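Section 8. Fitting the Cestow under-shelf drawer

Before you start, read Section 7 if you skipped it. Most people skip it. It covers finding out what your shelf is made of, and the rest of this section assumes you know.

The drawer hangs from two runners screwed to the underside of a shelf or countertop. It holds up to 8 pounds, spread out. A single 8-pound object at the front edge is a different matter, and the runners will let you know.

You will need:
The two runners, marked L and R on the inside face
The drawer insert
Eight short screws (bag B)
A pencil, a tape measure and a Phillips screwdriver
A drill, if your shelf is hardwood
Masking tape

Note: Bag B and bag C look the same through the plastic. The screws in bag C are longer and belong to the wall bracket in Section 9. Used here, they will come out through the top of your shelf, where they are hard to pass off as a feature.

8.1 Marking the runners

1. Clear the shelf, including the things at the back you have stopped seeing.
2. Measure the gap between the uprights. You need at least 316 mm. If you have 315, sand something or choose another shelf. Optimism has been tried.
3. Hold runner L against the underside of the shelf with its front end 20 mm back from the edge. Tape it there.
4. Mark the four screw holes with the pencil. Mark the center of each hole and ignore the urge to fill in the whole circle.
5. Take the runner down and repeat with runner R. The distance between the two inside faces must be the same at the front and at the back. Measure both.

Caution: Runners that are closer together at the back will accept the drawer happily and then keep it.

8.2 Fixing the runners

1. For hardwood, drill a pilot hole at each mark. Wrap a piece of tape around the bit to show the depth, and stop when you reach the tape. Wear eye protection, as you will be drilling upward and sawdust comes down.
2. For softwood, push a small starter hole with a nail or an awl.
3. Screw in the front and rear screws of each runner, but leave them a half turn loose.
4. Slide the insert in and out a few times. If it rubs, shift the runner while the screws are still loose. This is the last point at which shifting it is easy.
5. Add the middle screws, then tighten all eight by hand. A power driver will strip the holes in less time than it takes to say so.

Note: Earlier editions of this guide told you to tighten everything before trying the fit. Triin Bite wrote in to point out what happens when you do that, with a sketch. We have changed the order and kept the sketch.

8.3 Loading and living with it

1. Wait until the last screw is tight before putting anything in the drawer.
2. Put heavier things toward the back.
3. Pull from the middle of the front lip. Pulling from a corner will twist the insert, and over a few months it will learn to prefer that corner.
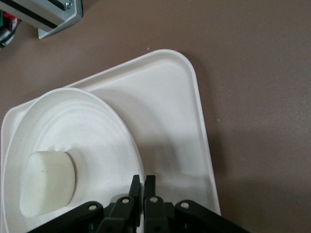 4. Check the screws after the first month and again in May, or whenever the weather turns damp where you live. Wood moves. A quarter turn is usually enough.
5. Wipe the runners with a dry cloth. Do not oil them. Oil collects crumbs, and crumbs are the cause of most letters we get about "grinding."

If the drawer sticks

It opens but won't close: something has fallen behind it. Take the insert all the way out and look.
It closes but won't open: something inside is standing up. Slide a ruler in over the front lip and press gently. Whisks are the usual suspects.
It droops at the front: the rear screws have worked loose, or there is a cast-iron pan in it. Remove the pan and retighten the screws, in that order.
It does all three: go back to 8.1, step 5, and measure again.

Spare runners are sold in pairs only — asking for just the left one slows things down. Quote part number 58 when you order.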